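Week 6: Exit Tickets That You Will Really Read

Hi all, I promised to type up my notes from Sunday's online session because the sound kept dropping, and a few of you missed the middle part completely. I've put back in the bits I skipped when we ran short of time.

So, exit tickets. You know the idea already: the last few minutes of class, a slip of paper, one question, hand it to me on your way out the door. I've been doing them for 13 years and I did them badly for at least half of that. My first year I asked "What did you learn today?" every single day and got "fractions" on every single slip. Well, yes. It was a fractions unit!

What changed things for me was a workshop with Rukhsana Magsi, who had us write the question before we planned the lesson. I resisted this (I like to start with the fun activity and work backward from that), but try it for a week. If you can't write one question that would show you whether they got it, the lesson probably has two or three goals squashed together and needs splitting.

A good ticket question can be answered in two minutes and can be answered wrong. "How do you feel about decimals?" can't be wrong. I do ask that kind sometimes, usually before a unit test, but I don't plan my next day from it. Compare it with "Dikari says 0.35 is bigger than 0.4 because 35 is bigger than 4. What would you tell Dikari?" Kids love correcting somebody. Dikari and Zisus are my two made-up students and they make every mistake going. By December my class is very fond of them.

Now sorting. I stand at the back table as soon as the room clears and make three piles: got it, nearly, not yet. No grades, no comments, no stickers. If I'm still holding one slip after a few seconds it goes in nearly. With a class of 28 or so I'm done before my coffee gets cold, and I write just the names from the not yet pile on a sticky note for the next morning. Those kids start with me for six minutes while everyone else does the warm-up.

Someone asked about the nearly pile. I pick two slips from it, copy them out in my own handwriting so they stay anonymous, and put them up as the warm-up. The class finds what's good first, then what needs fixing. Please do copy them out! Fourth graders can recognize each other's handwriting from across a parking lot.

A word on paper. I cut scrap sheets into quarters and keep them in a tray by the door. 300 slips lasts me a couple of weeks, and I recycle them on Friday once the names are noted. You do not need to save them all. I once had a bin with over 1,000 in it and I never looked at one of them again. Keep a few per student for conferences, ideally an early one and a late one on the same skill, and let the rest go.

For next time, please bring one ticket question you've tried with real students, plus the three piles clipped together. Cover the names. We'll swap piles in pairs and re-sort them without talking, then see where we disagreed, and I'd expect most of the arguing to be over the nearly pile.
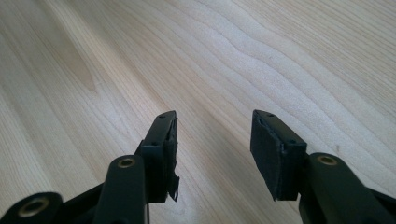 Oh, and if you teach the little ones who aren't writing much yet, a drawing or a quick spoken answer at the door is fine. Jot a check or a dash next to each name on your class list and bring the list along in place of the piles.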